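Section 3: Getting your toaster oven onto the meter

Okay, if you've made it through Sections 1 and 2 then your Trimik plug-in energy meter is out of its box, it has joined the Wi-Fi, and the little light has stopped blinking at you. Good! Now comes the part I enjoy, where we hang one real appliance on it and find out what it pulls. I always start people on the toaster oven. It draws plenty of power, it turns on and off in a way you can see on the graph, and you get lunch out of it.

Before you start

Read the rating plate on your oven (mine is on the back, yours may be on the bottom). You're looking for a number followed by a W. The Trimik is good up to 2,000 watts on the small plug. If your oven asks for more than that, stop here and skip to Section 5, where I talk about the heavier Ledska adapter.

CAUTION: The meter goes straight into the wall. Please don't put it on a power strip or an extension cord, and don't stack it on top of a timer plug. I melted the corner of a strip doing that, and my kitchen smelled like a tire shop for a week.

3.1 Plugging in

1. Turn the oven's knobs all the way to off and unplug it.

2. Push the Trimik into the wall outlet until it sits flat. There's a bit of a click on the newer ones. The older ones just sort of stop.

3. Plug the oven into the meter. Don't turn anything on yet.

4. Open the app and tap Add Load. Give it a name you'll recognize in June when you're looking back through the bills - I've got one called "thing in the corner" and I still don't know what it was.

5. Wait for the reading to settle at zero, or close to it. Ovens with a clock or a light will show a watt or two, and that's fine.

3.2 The first run

1. Pull the oven away from the wall and anything hanging over it. Check your oven's own booklet for the clearance it wants.

2. Set a middling temperature and turn it on. The number in the app should jump within a few seconds. Mine went to 892 and stayed put for a while.

3. Leave it alone and watch the graph. You'll see a tall flat block, then a drop to almost nothing, then another block. Those gaps are the thermostat shutting the elements off and bringing them back.

4. Let it go through at least three full blocks before you trust the average. I used to quit after one and my numbers were all over the place.

5. Now do it again with food in, if you like. Hot dogs are good for this (cheap, hard to ruin, and you can eat the data).

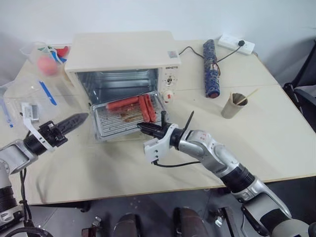
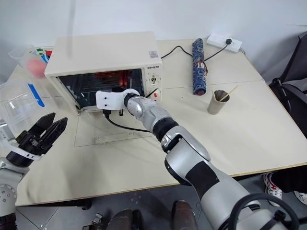

Toaster oven with the door open and the tray pulled out, and with the door shut and the elements glowing.

NOTE: If the elements are glowing and the app still says zero, the meter has lost the Wi-Fi. It keeps counting on its own and catches up later, so you don't need to restart the run. Just move your phone closer to the router and pull down on the screen to refresh.

CAUTION: The racks and the door glass get hot enough to hurt, and they stay that way well after the graph has dropped to nothing. Zero watts doesn't mean cool!

3.3 Reading what you got

Tap the load's name and you'll land on a screen with two numbers. The big one is watts, meaning how hard the oven is pulling right this second. The small one is kilowatt-hours, and that's what you pay for. Divide watts by 1,000, multiply by the hours it was really heating, and you should land near the small number. Mamta Singhal, who tested this guide before I put it up, wanted me to say that you can skip the math completely, and she's right, you can.

To see it in money:

1. Go to Settings, then Rate.

2. Type in the price per kilowatt-hour from your bill. If you're on Pasolgate Electric, it's on the second page, under the bar chart, in very small type.

3. If your rate changes in the evening, turn on Split Rate and add the second price. The switch hides at the bottom, so keep scrolling.

4. Go back to the load and pull down to refresh. Cost shows up under the small number.

3.4 If the numbers look wrong

Reading jumps around: push the oven's plug in a little farther, with the oven off.

App shows half of what the rating plate says: check whether you've got only the top or only the bottom element on. Gervásio Leite wrote to me twice about this one, and his oven was set to broil both times.

Meter feels warm: slightly warm is normal. If it's too hot to keep your hand on, turn the oven off, unplug the lot, and contact Tripathi Home Supply for a swap.

Once your averages agree from one run to the next, save the load and go on to Section 4, the refrigerator, and bring a snack because that one takes all day.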